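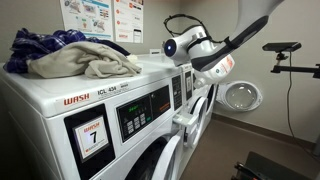
Laundry thread, for anyone else in Grotholm whose building has no hookups. I've been using the laundromat on Barasa Street since February and I finally have a system. Posting it in pieces.

Sort at home. The folding tables fill up fast, and I don't like going through socks in front of strangers. I use two bags, one for darks and one for everything else. Plaid shirts go with the darks no matter what color the squares are.

Check pockets at home too. I once washed a bus pass and a pen together. The pass was fine. The shirt is now a painting shirt.

The washers have numbers on the front. Remember yours. The card reader is on the wall by the door and it asks which machine you're paying for before it does anything else. Last month I paid for somebody else's wash because I was sure I was on 9. I was on 6.

The card holds a balance. I load 20 - no, sorry, I went back and looked, I've loaded exactly 200 dollars on it over five months. That's two of us, sheets and towels included. Rehema Okoth asked me for the number when she was deciding whether to buy a portable washer, so there it is.

(She bought the portable. It holds about four shirts. She still comes along for the towels.)

I put the clothes on top of the machine first and load from there. One more look at everything before it goes in.
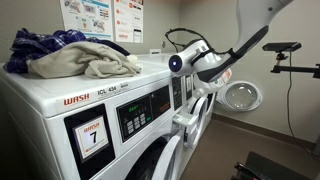
Number 7, with the blue plaid and the beige on top.

Don't pack the drum. I leave a hand's width at the top. When I stuffed it full the middle of the load came out still smelling like the hamper.

Detergent: I use Genia powder, the unscented one, 2 scoops for a full load and one for anything less. I used to put in a lot more. Everything dried stiff and I blamed the dryers for weeks.

Anything new and dark gets washed alone the first time, cold. A navy shirt turned a set of pillowcases gray on me. They're clean, they're just gray.

Heavy beige stuff takes the longest to dry. I pull the thin shirts out of the dryer early and hang them on the back of a chair at home, then let the thick things keep going.

Jeptoo Kombo asked about plaid flannel. Cold water, inside out, buttons undone. Mine have held up fine that way. The one I buttoned to the collar lost two buttons in one wash.

Best time to go, for me, is right after dinner. Mornings are full of people with comforters. The big machines in back are worth the wait if you have one of those, don't try to force it into a regular one.

Bring your own bag for the clean stuff. The carts have to stay inside and it's over 300 steps from the door to my stairs (I was bored, I counted).

Tatu Okoth says wool dryer balls cut the time down. I haven't tried them. If you have, tell me how many you use and whether they're loud.

That's the system for now. Next load is all towels.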